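Folding and sorting tees: what works at our place
Posted by Kevser Tuncer in Laundry and Linen
Thursday, March 31, 2022

I love a freshly folded pile of tees. I know that makes me a bit of a laundry tragic, but opening a drawer and seeing every shirt at once is one of my favourite small pleasures, and it takes so little time once you have the knack!

Start before the wash. Turn printed tees inside out so the lettering isn't rubbing against zips and jean buttons the whole cycle. Darks and blues can go in together on cold, and I keep the load to 14 shirts at most in our machine (any more and they come out in one big knot that you have to wrestle apart).

Give each shirt a good hard snap as it comes out. Hold it by the hem, flick it once, turn it and flick it again from the shoulders. You'll be amazed how many creases drop out. On the line I peg at the side seams, upside down, so the peg marks end up where they get tucked in. If you're using an airer, drape them over two rungs so there's a gap for the air to get through.

Now the fun bit. Bring the whole lot in, tip it out and sort by fabric before you fold a single thing. Plain cotton in one heap, soft knits and heathered ones in another. They fold differently and they sit differently, and a drawer with both jumbled together never stays neat for long.
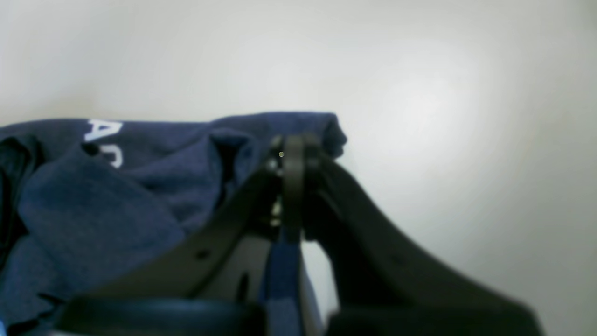
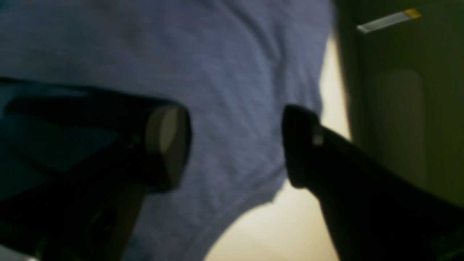
Navy with white lettering, and a blue-grey heathered knit.

For cotton tees I use the file fold. Lay the shirt face down, smooth it from the middle out with the flat of your hand, and bring one side in to the centre with the sleeve folded back on itself. Same on the other side. You should have a long rectangle. Fold the neck down towards the hem, stopping a couple of fingers short, then fold in thirds until it stands up by itself. If it flops over, it's too loose — open it out and press the air out as you go.

Soft knits are a different story and I used to get so cross with them! They stretch if you tug, so lift from the shoulders with both hands and let the weight settle before you lay them down. Fold them in half and half again, nice and loose, and stack them flat. Standing them on end makes the necks go wavy.

If a print has started to crack, iron it inside out with a tea towel between the iron and the shirt, and go easy on the heat. Never straight onto the lettering. I learned that one on my brother's footy club shirt and I still hear about it every September.

For the drawer itself I have two Plorwood dividers that I cut down with a bread knife (not recommended, use a proper saw). Shoeboxes do the job just as well. Run the rows front to back, darks on the left, lights on the right, and put clean shirts in at the back so the same three don't get worn every week.

Next up I'm tackling fitted sheets, so send me your tricks if you have any!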